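Gandine Community Repair Workshop
Progress report to the Larkik Fund
Period ending September

Dear friends at the Larkik Fund,

It has been a full and happy stretch at the workshop, and we are glad to have the chance to tell you how your money is being put to use. When we last wrote we were still painting the back wall and arguing over where the shelves should go. The shelves are up now (on the left as you come in, where the light is better), and most of what we promised in our application is either done or well on its way.

The largest piece of work has been the car electrics bench. You may remember that this grew out of the Tostard neighborhood survey, where people told us again and again that they were paying garage prices for very small faults – a dead radio, a dome light, a power outlet that quit on the way to work. Quite a few of these come down to a fuse, and a fuse is something most of us can learn to check and change at home with the owner's manual open on the seat beside us.

So we have spent a good part of the period sorting. A local parts store, Verstraete, was clearing out its back room and let us have 300 mixed fuses for the cost of the boxes they came in. They arrived all jumbled together, and it has taken many cups of coffee to get them into trays by size and color. We check each one by eye and then with a meter before it goes in a tray, and anything doubtful goes in the scrap jar.
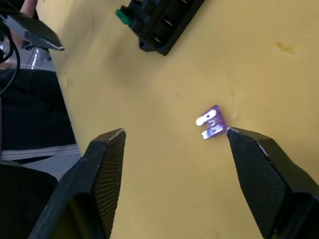
Photo: Gandine Community Repair Workshop

The purple blade fuses turned out to be a good teaching piece. You can see a fair amount through the translucent plastic, and the two metal prongs are bright enough to stand out well against a pale table. They are small, though, and people with stiff hands find them hard to pick up from a flat surface, so we have started keeping a shallow dish at each seat and a fuse puller on a string. It is a little thing, but it has made the evenings much calmer.

We have held 4 evening classes so far, with 31 people attending between them. We had hoped for a few more, and we think the 6 p.m. start was too early for anyone coming straight from work. We will try a later time this fall. Those who did come were very generous with their comments, and several went home and brought back neighbors, which pleased us no end. The handout on reading the fuse box diagram has been rewritten twice and is better for it.

On spending, we are within budget on tools and furniture. We went over slightly on printing, and have covered that from our own donations box. Two things are behind schedule: the second meter has been on back order since the summer, and the large-print version of the handout still needs its drawings. We expect to have both in hand before the next report.

In the coming months we would like to add a session on bulbs and battery terminals, and to put together small take-home kits from the sorted trays. If anyone from the Fund would care to visit, please do – there is always a chair, and usually cake.

With warm thanks,
The Gandine workshop team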